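# Build Night Notes, Session 4: Wiring, Homing and the First Reach

Rarnmont Shared Workshop, 10 July 2019

Welcome back, everybody, and thank you for putting up with the heat last time. These notes go with tonight's bench work, and they run a little long as usual – read the parts you need and save the rest for the bus. If you missed session 3, your printed parts are in the tray marked Lukumay by the door, still in their bags.

## Where we are

By now most of you have an arm that stands up by itself and a gripper that opens. The folks building at home may be a step behind, and that is perfectly all right. Our arm follows the plan we have been calling Illia, with a few changes we made in November after the first group kept splitting the elbow bracket. If your elbow has the thin wall, please print it again before you put any load on it. Four walls, 30 percent fill, and lay the part on its side so the layers don't run straight across the screw holes.

## Wiring along the arm

Run your wires along the outside of the upper arm first, then on to the forearm, and leave more slack than looks tidy. I know it goes against the grain for anyone who likes a neat cable, but a joint needs room to bend, and a wire that looks just right with the arm folded will be tight as a fiddle string once the arm reaches out. Move each joint by hand through its whole travel, with the power off, and watch the wire as you go. The wrist is the place people forget. Give it a proper loop, then check that the loop can't get between the fingers when they close.

When you are happy, plug in the servos one at a time, starting at the base. Give each one its number before you connect the next, or they will all answer to the same name and you'll have a confusing evening (I have had several).

## The first reach

We practice over a basket, with the arm held out to one side and the gripper open above the rim. Keep the speed at 20 for this, and keep one hand near the switch. Stop the arm in the air before you ask it to go down, and have a look at it from the side as well as from the front, for the height is very hard to judge from one place.

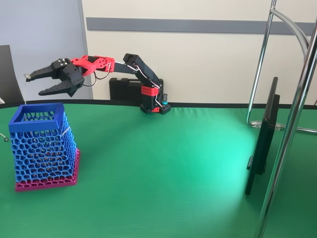
Why do we set the home position before we teach the arm any moves?

Every move you save is stored as a distance from home, so if home shifts later on, all your saved moves shift along with it and have to be taught over again.

To set home, fold the arm by hand to the resting pose on your card and hold it there while you press the save key in Bruvirness, our little control program. The number for the shoulder should come out near the one on the card. Mine reads 1,445, and yours will be different, so write it on a piece of tape and stick it to the base. If the number jumps while the arm is still, the servo horn is probably loose on its shaft – take out the screw, seat the horn again, and start over from the resting pose.

## Before next time

- Save three moves: home, over the basket, and back to home.
- Run them in order 13 times and note where the arm stops each time.
- Feel the shoulder servo afterward. If it is too warm to keep a finger on, let it rest and bring it in for us to look at.
- Snug up the gripper screws, gently, with the small driver.

The workshop is open late on Wednesdays through the summer, and there is nearly always a free corner of a bench. Bring your tape label with you, please, along with your own power supply if you have one. We'll start on picking things up, beginning with the foam blocks.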